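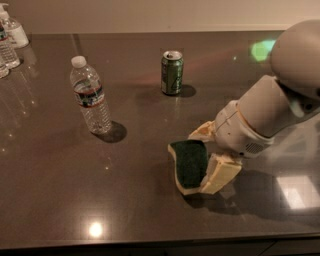 Kitchen sponge

Print this article | E-mail this article

The kitchen sponge is a small block of absorbent foam used for washing dishes and wiping down counters. The most familiar kind is the two-sided scrubber: a thick layer of soft foam, very often yellow, with a thin scouring pad bonded to one face, very often dark green. It's a wonderfully simple tool, and few things in the kitchen get picked up more often!

Construction

The foam side is full of tiny open pockets that draw in water and hold it until the block is squeezed. The scouring side is a tangle of stiff fibers, pressed flat, that can lift dried egg or burned rice. A dark pad against yellow foam makes it easy to tell the rough face from the soft one at a glance, even when the sponge is standing on its edge.

Use on counters

Polished countertops are where the soft side shines (so does the counter, happily). A glossy dark brown surface shows every crumb, smear and drip, and the rings left by soda cans and water bottles stand out against it. The usual method is to move the cans and bottles aside, wipe with the foam side in long overlapping strokes, and finish with a dry cloth. The green side can dull a polished finish and is best saved for pots.

Care

Sponges stay wet longer lying flat than standing up. Valbona Perić, in her cheerful household handbook Skanville Kitchens, recommends squeezing the foam hard after every use and standing it on edge, well away from the faucet. She kept a row of 12 sponges on her own windowsill one December to compare them, and her drying notes fill 2 delightful pages. A sponge that smells sour even after rinsing should be thrown out.

See also: Dishcloth; Scouring pad; Dish brush

Search this encyclopedia
Enter keyword Go

Recently updated
Countertop
Dish rack
Drain board
Steel wool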